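From: Ebbe Dahlgren
To: argate-teleop list
Subject: Re: [argate-teleop] Wrist drift and long demos in the kitchen tasks

> Hi all,
>
> I'm new to the list and trying to get a set of kitchen demos together
> with the Argate leader arm. Simulation only for now. I have two
> problems.
>
> 1. My demos are long. A pick and place that I think should be quick
> ends up with a lot of pausing in it, mostly before the grasp. If I
> train on those, the policy pauses too, and sometimes it never gets
> going again.
>
> 2. When I carry something tall, the wrist slowly turns while I move
> across the counter. I don't notice until I try to set the thing down
> and it's leaning.
>
> Is either of these a settings problem, or is it me? Also, how many
> demos do people record before they bother training? I have 30 and the
> results are poor.
>
> Thanks

Hello, and welcome.

Some of it is settings and some of it is practice. I'll take your points in order. I've been recording kitchen tasks since November, first with a 3D mouse and then with the leader arm, so most of what follows comes from doing it badly first.

**Pauses before the grasp**

Almost everyone does this. You come down near the object, you stop, you look at the second view, you correct, you stop again, you close. Each stop is a stretch of frames where the observation hardly changes and the action is close to zero. The policy learns that near the object the right thing to do is nothing.

What helped me:

- Do the task a few times with recording off. I do five dry runs whenever I change the object or the starting pose, and I don't keep any of them.
- Put both views side by side on the monitor at the same size. When my second view was a small inset I kept stopping to study it.
- Raise the translation scale. The default in the Argate config is very low, I think so that people don't crash a real arm on their first day. In simulation you can go higher. If your hand has to reset three times to cross the counter, it's too low.
- Trim idle frames afterward, but carefully. I drop a frame if the commanded motion is under the threshold and the gripper command hasn't changed for the last 50 steps. Don't drop frames while the fingers are closing. The arm is still then, but the closing takes time and the policy needs to see it. I lost a whole batch to that mistake.

If a demo has a really long hesitation in it, delete it and do it again. It takes less time than arguing with the filter.

**Wrist drift**

The leader arm reports orientation relative to where you clutched in. If you clutch out in the middle of a carry to bring your hand back to a comfortable place, and your hand is turned a little when you clutch in again, the offset is handled, but your own sense of "straight" is now off. You correct by feel, and the correction is wrong. Do that three times and the bottle is leaning.

It shows up most with long or tall things. With an apple you'd never know. My two worst offenders in the current set are a long green handle and a green spray bottle, both in the same kitchen:
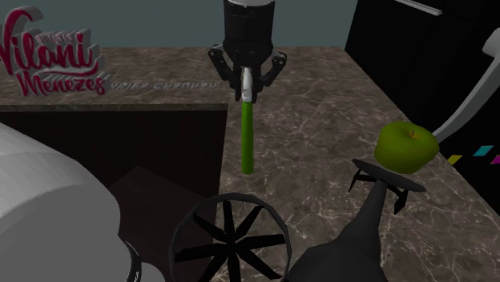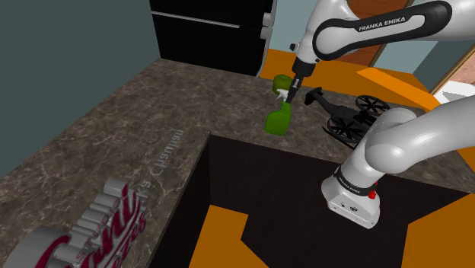

For anything tall I now do the following. I clutch out only when the object is hanging still and well clear of the counter. I have a key bound to "lock rotation", which freezes the wrist and passes translation only. I press it once the object is up and release it just before setting down. You can find it under `input.rotation_lock` in the config. It ships with no key assigned, so it's easy to miss.

My section looks like this:

```
input:
 translation_scale: 1.6
 rotation_scale: 0.7
 rotation_lock: "space"
 clutch: "pedal_left"
record:
 start: "pedal_right"
 discard_last: "backspace"
 max_steps: 600
```

A rotation scale under 1 means your hand has to turn more than the gripper does. It feels sluggish for the first hour. After that I stopped noticing, and the drift got much smaller.

One warning about the lock. If you use it in some demos and not in others, you end up with two styles of carrying in one data set, one with no wrist motion and one with a lot of small wrist motion. I did this halfway through a batch and the policy had trouble with the set-down. Choose one way and keep to it for the whole task.

Also check where you take hold. If the fingers close on a tapered part, the object can settle at an angle as the contact resolves, and that looks like drift when it's really slip. Play the demo back at quarter speed and compare the object's angle to the wrist's angle. If the wrist hasn't turned and the object has, the lock won't fix it. Regrasp somewhere straighter, or look at the friction value on the object. Some of the assets in the Mabaso pack came with friction set so low that nothing would stay put.

**How many demos**

Thirty can be enough for one object with a narrow range of starting poses. It won't be enough if you also move the object all over the counter and change the camera. I don't know how wide your randomization is, so it's hard to say more.

What I'd do is fix the camera, keep the object within a hand's width of one place, and train on the 30 you have. If that works, widen the placement and record more. If that doesn't work, the trouble is in the demos or the pipeline and more of the same won't help you. Before retraining, replay the recorded actions open loop from the saved start state. If the replay fails, there's a timing or frame problem in the recording and the policy never had a chance.

Someone on this list (I can't find the message now) was generating 2,000 trajectories from a small set of hand-driven ones by shifting the object and re-solving the approach. I've tried it with the Zivier scripts. It works well for plain pick and place. It works less well for anything where the object has to be kept upright, as the re-solved path will happily tip it along the way unless you add a constraint. And if your source demos have pauses in them, you now have 2,000 with pauses in them. Clean up first.

**A few other things, since you're starting out**

Vary the approach on purpose. If you always come in from the right, the policy will only know how to come in from the right. I try to keep a note of which side I used so it doesn't all go one way.

Record some recoveries. Miss the grasp by a little, back off, come down again, finish. I keep these in their own folder so I can train with and without them. With them has been better for me each time, but I've only compared on two tasks.

Don't record when you're tired. I can see it in my own data. The late demos in a session have more clutching, and the paths go wide around things that aren't in the way. I stop after 50 attempts, good or bad, and do something else.

Write down the config with each session. The recorder saves the task name and the seed but it doesn't save the scale factors, at least in the version I have. I copy the yaml into the session folder by hand. If you change the scale between sessions and don't note it, you'll be guessing later why one half of the data is quicker than the other.

On hardware, the foot pedals are worth having. With the clutch on the keyboard my free hand was always traveling, and every trip to the keyboard moved the hand on the leader arm a little. Any USB pedal that shows up as a keyboard will do.

If you plan to move to a real arm later, bring the translation scale back down and expect to record again. My simulated demos gave me a decent starting point on the Pledarus bench but the grasps closed too early, and I had to redo that part of every task. I haven't tried the spray bottle on the real one.

Could you post your input section and say which object you're carrying? If you can put one of the leaning demos up somewhere too, the raw file and not a video, I can run it through my replay script and see if it's the wrist or the grasp.

One question of my own for the others. Has anyone got the rotation lock to release gradually? When I let go of the key, the wrist jumps to wherever my hand is. I get around it by clutching out first, then releasing the lock, then clutching in, which adds exactly the sort of pause I've just told someone to avoid. I looked at the input code and the lock is a plain on/off multiplier. A short ramp ought to do it, but I don't want to write it if there's a patch already.

Ebbe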